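### 3.2 Coat type and shedding in the Planum litters

We were delighted by how cleanly the coat types separated once the pups reached their adult hair. Of the 440 dogs on the Planum register, 422 had a usable coat score, and the furnished dogs (those with the beard and eyebrows) dropped far less hair than their smooth-faced littermates, even when both had the same curl score. Curl on its own told us surprisingly little!

Colour had no bearing on shedding at all. Sable pups from the Craddock lines faded a good deal between their first and second clips, some of them almost to cream, yet their brush weights stayed level throughout. The Grollis lines held their colour better and shed just the same.

Owners of 242 dogs also sent in brushings from home, collected on a Tuesday before the evening walk. These agreed very well with our own combings, and we would happily use home samples again. Play habits were noted on the same form and are taken up in Section 5.
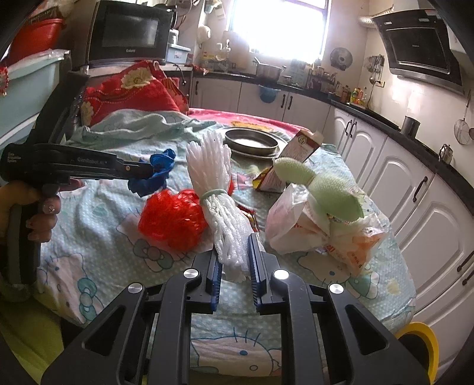 **Figure 4.** White foam netting with a pale green band, and a bright blue plastic item, over a dotted tablecloth.

July samples ran heavier in every line, and we have left them out of Table 2.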